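Semuvero Mending Rooms
Progress report to the Lambrechts Fund, second instalment
27 January 2025

You asked for a shorter report this time, and after the last one I can hardly blame you.

The mending evenings are running as planned at Plultell Street. We promised 60 places for the winter and have filled them all, with a waiting list that Masaru Ebihara keeps in a notebook and guards like a will. Most people come with trousers. We had built the first month of the course on buttons, so the teaching plan has been turned upside down and hems now come first. Buttons have been moved to February, where they may sulk.

The dyeing sessions had a slower start. The sink was promised for the first week and arrived in the fifth, without taps. Luuk Prins ran the early classes on theory, which he enjoyed more than his class did. Since the taps went in, attendance has picked up and two people have asked to go on to the advanced group. There is no advanced group, but we have said yes.
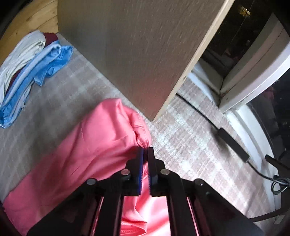
Pink cloth on the floor, held at the edge.

Money. Of the 700 euros set aside for thread, needles and repairs to machines, the repairs have eaten far more than their share. We were given 6 second-hand sewing machines and 3 of them sew. Arnaldo Frade has offered to look at the others and has so far looked at them. If they are beyond saving we would like to move what is left of the travel budget across to hire two replacements, and would be glad of your answer before the end of February.

The partnership with Sokano has not moved. They remain very keen and very hard to reach. I suggest we stop listing it as a result and start listing it as a hope.

Still to do before the final report: the spring timetable, a second set of house keys, and the evaluation forms, which came back mostly with remarks on the biscuits. I have asked for better questions. The biscuits will stay as they are.

Kristof Meijer
Project lead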